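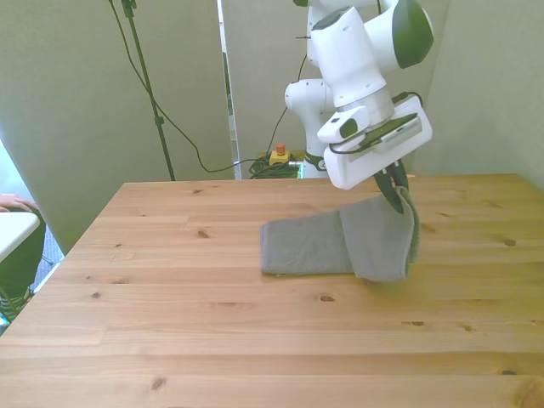
Keeping a small choir going in Lilside

Aksel Kvaran took over the Lilside choir in September, when it was down to 16 singers and had no pianist. He had sung bass with a larger group in Cloltilcombe and had never conducted anyone.

"I said yes on the phone and then went to look up how you beat 6/8," he says.

Rehearsals start at seven in the evening and run for 2 hours with a tea break. Kvaran dropped the break in his first month and put it back a week later. "They sang worse without it. People want to talk to each other."

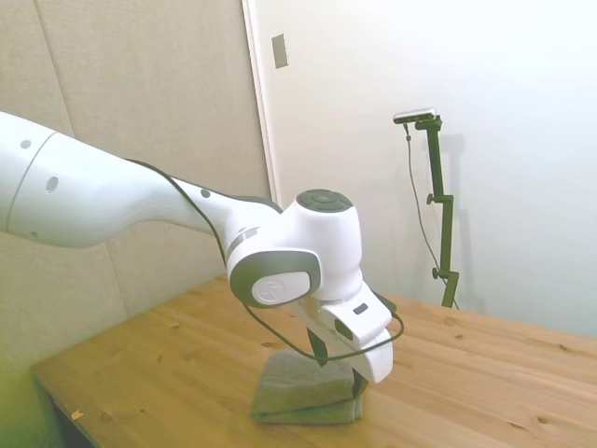 The choir pays its way with a yearly fee and one concert in Lustidness, which brought in 500 dollars last spring. Most of that went on sheet music. Ívar Ladefoged, a tenor who has been a member for 20 years, looks after the scores and repairs them with tape.

"Some of them are more tape than paper," Ladefoged says. "The alto parts get the worst of it."

Kvaran would like to try a piece with no accompaniment next, if the tenors can hold their line. Ladefoged thinks they can. "We need to hear the note twice," he says. "Then we're fine until page four."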